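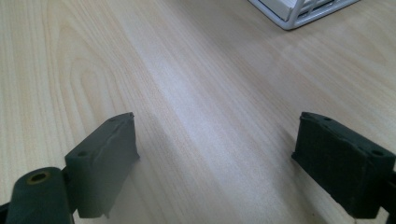 Figure 1. Light wooden tabletop, grain not measured.

Seasonal Moisture Movement in Indoor Timber
Project report, Furniture and Materials module
28 Nov 2023

1. Background

Wood takes up and gives off water until it is in balance with the air around it. As it does so it swells and shrinks, mostly across the grain. Movement along the grain is small enough to ignore in furniture. A wide solid top that is fixed rigidly to its base can therefore split or cup, and the usual remedies (slotted holes, wooden buttons, expansion plates) all work by letting the top slide.

The aim of the project was to compare the movement of bare and oiled boards kept in two rooms of the Robichaud building. The rooms differ in heating. The ground floor room is heated all day during term, and the upper store has no heating of its own.

2. Method

Boards were cut from one batch supplied by the Drasov sawmill. Each was planed, trimmed to a width of 200 mm and left in the workshop to settle before the first reading. Half were given two coats of hardwax oil on all faces, including the end grain. The rest were left bare.

Width was taken with a digital calliper at three marked points and the mean recorded. Air temperature and relative humidity were logged in both rooms. The logger in the upper store stopped in March after a battery fault, and the missing period was left blank in the data – no attempt was made to fill it from the other room.

After cleaning, 2897 logger records remained. Records taken while a door was propped open for deliveries were removed.

3. Results

Bare boards in the heated room shrank during the heating season and recovered part of their width afterwards. Oiled boards followed the same pattern with a delay, and their total movement was slightly smaller. The oil slowed the exchange of water but did not stop it. This agrees with the Plunitz course notes, which treat oil finishes as a delay only.

In the upper store the widths changed little over short periods. Cupping was seen in two bare boards, both cut from near the outside of the log.

4. Sources of error

Calliper pressure was not controlled. Pencil marks on the bare boards became faint with handling and were redrawn once, so the later readings may not fall on exactly the same points. Moisture content was not measured by oven drying, as the Mustadach drying cabinet was in use by another group.

5. Further work

A repeat should include quarter-sawn boards and a film-forming varnish. The loggers should be checked weekly and the measuring points marked with a scribed line.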